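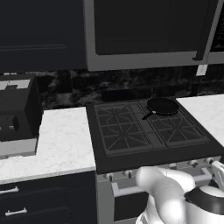

Domestic Ventilation: Notes for Week 7
Unit leader: Leena Saarela
Tutorials: Tyyne Mustonen

Reading before the tutorial: the Usley case file, pages 1 to 14, and the section on airflow in your course reader.

1. What cooking puts into the air

Cooking releases water vapour, heat, grease aerosol, odours and fine particles. Gas burners also release nitrogen dioxide and a small amount of carbon monoxide. Particle output depends on the method. Frying and grilling produce far more than boiling, and oil near its smoke point produces the most.

Do not use odour as a measure of exposure. Nitrogen dioxide can be raised in a kitchen that smells of nothing.

2. Recirculating and ducted units

A recirculating unit draws air through a grease filter and usually a carbon filter, then returns it to the room. It removes some grease and odour. It does not remove moisture, and carbon filters lose capacity with use.

A ducted unit discharges outdoors. Discharge into a roof space is poor practice and leads to condensation on framing and the underside of the roof. Over-range microwaves can often be set up either way, so check the installation and not just the model sheet.

3. Capture efficiency

Capture efficiency is the fraction of the plume that is removed before it mixes with room air. It depends on:
– flow rate as installed
– how far the hood extends over the front burners
– height above the cooktop
– cross-draughts from doors, windows and split systems

Back burners are nearly always captured better than front ones. Rated flow is measured under test conditions. Long duct runs, flexible duct and tight bends all reduce it.

4. Make-up air

Air removed has to be replaced. In a leaky older house it comes in through gaps. In a tightly sealed flat a strong fan can depressurise the room and pull combustion gases back down an open flue – this is the main safety point for the week.

5. Worked example

The Usley flat has a kitchen of 88 cubic metres, open to the living area. The fan moves 489 cubic metres per hour as installed.

Air changes per hour = 489 / 88 = 5.6

Repeat the calculation for the Durnell house using the plan in the case file. Assume the same fan. State whether the kitchen door is open or closed in your answer.

6. For the tutorial

Bring your Durnell figures and a sketch of the duct run. Tyyne will go through pressure losses at bends, which many people got wrong in the June paper.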